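Tendemton sells its finger kit in two versions, and the company's product manager is quick to say that most buyers order the wrong one first. The wide set goes out for general handling. The narrow set, released in January, is meant for small turned and threaded parts.

"People look at payload," he said. "For a standoff, payload is irrelevant. What matters is which surface you hold."

The kit's default routine closes on the hex flats and leaves both threaded ends clear. Grip force is set in the Rumongate software, in 100 steps.

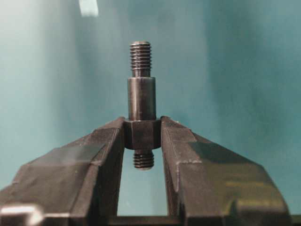

"If you close on the shank, the part can rotate when the thread engages," he said. "On the flats it has nowhere to turn. You also keep the fingertips away from the mating face."

Changing fingers takes 4 screws and a new zero point. Tendemton recommends checking fingertip wear every 1000 cycles, a figure he called conservative for steel parts and about right for anything coated.

Asked about the price, he said the narrow set costs over twice as much as the wide one, owing to the grinding. Punport stocks both. Spare tips are sold in pairs only.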